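Zarkden Hand Gripper - Replacement Blue Pads, Pair
Part no. 2168

Please read before you order. In January we received reports that pads from batch 17 can come loose from the finger during a long grip. The object may then slip without warning. If you have this batch, stop using it and write to Sille Østergaard for a free exchange. 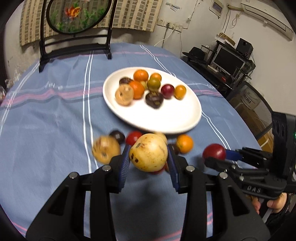
Ridged pads closing on a pear.

The new pads have a stronger glue layer. Clean the finger, press the pad for five minutes and do not lift any load for four hours - the glue needs this time. Check the pad edges before each use.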